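The Pepper Question

By Zuweira Tetteh

I should say that I never meant to become the person who tidies the kitchen. I was hired to do statistics. But Nidia Palomino, who runs the Suvar study, has a theory that whoever analyses the trials ought to set up a few of them first, and so by ten past seven one dark January morning I was standing at a marble worktop, worrying about tea bags.

The idea behind Suvar is easy enough to explain to an aunt (I've tried it on three). You let the arm work in one kitchen until it's good at it, then you move everything about and see how much of the goodness is left. The moving about was my job. I had a printed sheet from Tuấn telling me how much mess to make, on a scale he'd invented himself, and I was supposed to make it without thinking too hard.

I thought too hard, of course! I put the ground pepper on the bamboo board, then took it off, then put it back a bit further left. I dropped a crumpled wrapper into the open box and felt quite guilty about it.

"You're arranging," said Tuấn, without looking up from his laptop.

"I'm not arranging."

"It looks like a shop window. Start the trial."
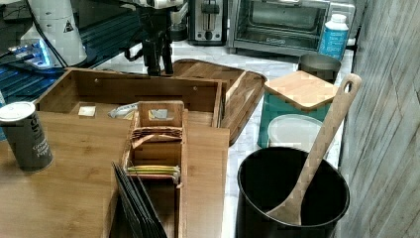
What the numbers said

We did 300 trials in all, and I'd love to tell you I was calm when I opened the file. The arm had managed 198 of them. Nidia wrote that on the back of an envelope and went off to make a coffee, and she hummed while she made it, so I knew she was pleased.

I wasn't, quite. I'd split the results by who had set the worktop out – Tuấn, Ngân or me – and my kitchens were easier. They weren't a little easier, either. The arm sailed through my mornings and struggled in everybody else's, and when I plotted the positions I could see why. I left gaps. Wherever I put a thing down I gave it a polite bit of space, the way my mother lays a table, and the arm had been slipping through my manners for weeks.

Ngân was very kind about it. She said there was an old paper from 1981 about people who were asked to scatter coins at random and couldn't, and that she'd find it for me. Tuấn said it was the most interesting thing we'd had all winter and could he please put it in the talk.

So we wrote it up as a result. Nidia called it the setter effect, which makes me sound like a dog, and we ran 18 more kitchens from positions drawn by the computer, with me doing as I was told. I hated every one of them. The towel goes where? On top of that? Fine.

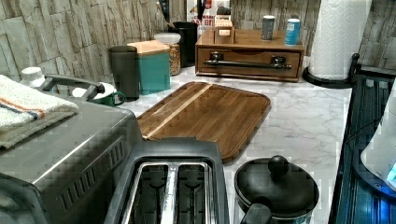 The worktop, with the towel where the sheet wanted it.

I went home that evening and looked at my own kitchen for a long while. Then I shoved the bread bin right up against the kettle, and left it there until bedtime, when I moved it back.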